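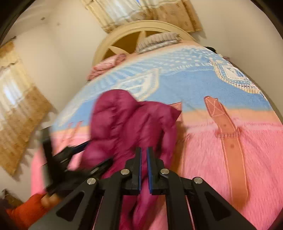 A hooded puffer jacket on the bed, headboard end at the top.

The case against hanging quilted jackets in summer

Most advice on storing winter coats assumes a wardrobe with spare rail. Mine has 868 mm of rail for two adults, and a hooded puffer takes more of it than any three shirts. I have come to the view that quilted jackets should be folded for the warm months, and that the bed is the correct place to fold them.

The objection is that folding crushes the filling. Long, hard compression can do that. A loose fold in a drawer is a different load altogether, and the baffles recover when the jacket is shaken out. My own jacket weighs 583 g and spends April to October in a Suta cotton bag, filled to perhaps half of what the bag would take.

A table is a poor surface for the work. Glossy nylon slides on varnish, and a sleeve that has been laid flat will be over the side before the second one is straight. A fleece blanket or a printed bedspread has enough grip to hold the fabric where it is put.
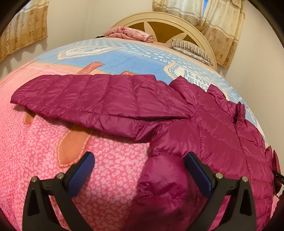
The order matters as well. Zip first, then sleeves, then hood. With the zip closed the two front panels behave as one piece, and the sleeves can be crossed over the chest without dragging a panel with them. The hood goes down last, folded towards the collar, so that its bulk fills the hollow between the shoulders. Trustetti's care leaflet puts the hood first, which leaves a lump under everything else.

I would also argue against the vacuum bag. The Skoreo one I tried brought the packet down to a very small thickness, and I concede the saving. The jacket needed about 10 days on a hanger before the lower baffles looked even. A drawer gained in June is a weak return for a flat coat in November.
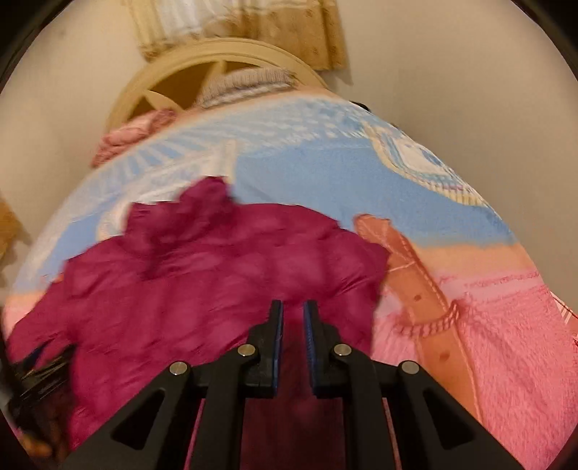
Should the jacket be washed before it is put away?

Wash it if the cuffs or collar are marked, and dry it fully before folding. A clean jacket needs only a night's airing.

The bag then goes at the top of the drawer, above the jumpers, with nothing stacked on it.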